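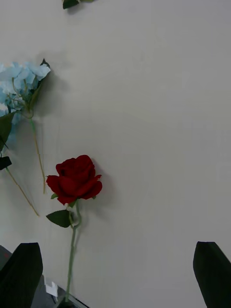 Home Projects Seasonal Flowers Shop Notes Contact

How to make a small arrangement from artificial stems

A supermarket bunch of fresh flowers lasts a week. A decent artificial arrangement takes an evening to put together and can stay on a hall table for years, as long as you dust it. The instructions below are for a low arrangement in a bowl or a short vase, using red roses as the main flower and blue hydrangeas to fill the space between them.

What you need

Roses on single stems, 5 if you want a full bowl
Hydrangea heads on stems, two or three
A block of dry floral foam
Wire cutters
Floral tape, green
A vase or bowl no taller than your hand
Small stones or sand for weight

I bought the roses from Plisow and the hydrangeas from a shop in Potthorpe. The bowl is an old one. Any dry foam will do. Don't buy the wet kind made for fresh flowers, as it crumbles when there is no water in it.

1. Lay everything out

Clear a table and put the stems down flat, with space between them. A plain pale surface is best for judging color. Crimson next to pale blue is a strong contrast, and if one of your blues leans purple you will see it now. Leave the stems lying there until you have decided which flower goes in the middle.

2. Shape the flowers

Artificial flowers are packed tightly for shipping and most arrive a little crushed. For a rose, hold the bloom under the sepals and roll the outer petals back over your finger one at a time. Leave the center closed. For a hydrangea, work from the outside of the head inward and lift each petal cluster away from its neighbor. Velvety petals can take a fair amount of handling. Thin, papery ones crease easily, so go slowly with those.

If the petals won't open, hold them over steam from a kettle for a few seconds, keeping your fingers out of it. Test one flower first. Some glues let go in steam.

3. Straighten the stems, or don't

Most wired stems come with a kink somewhere. Bend the stem gently between two thumbs until it runs straight. I leave a slight bend near the top of at least one rose so the head tips outward over the rim. Leaves can be turned too. A rose leaf that sticks straight out to the side looks better angled down a little.

4. Cut to length

Hold each stem against the outside of the bowl before you cut. The main rose should stand one and a half times the height of the bowl, and the others shorter. Add an inch for the part that goes into the foam. Use wire cutters. Scissors will be ruined on the first stem.

Cut less than you think you need. You can always take off more, and a stem that ends up too short has to be taped to a spare piece of wire.

5. Set the foam

Put stones in the bottom of the bowl, then trim the foam so it fits tightly and sits half an inch below the rim. If it moves when you tip the bowl, wedge a scrap down the side.

6. Arrange

Start with the hydrangeas. Push them in low, so the heads rest near the rim. Then put the tallest rose slightly off center, and place the rest around it at different heights. Turn the bowl as you go. Fill any gap where foam shows with spare leaves.

Cleaning

Use a soft paintbrush once a month, or a hair dryer on the cool setting. Keep the bowl out of direct sun, which fades blue faster than red.

Cost

Mine came to roughly 149 for everything, in a year when I bought far too many stems. The leftovers went into a second bowl for the bathroom.

Rafferty Quintanilla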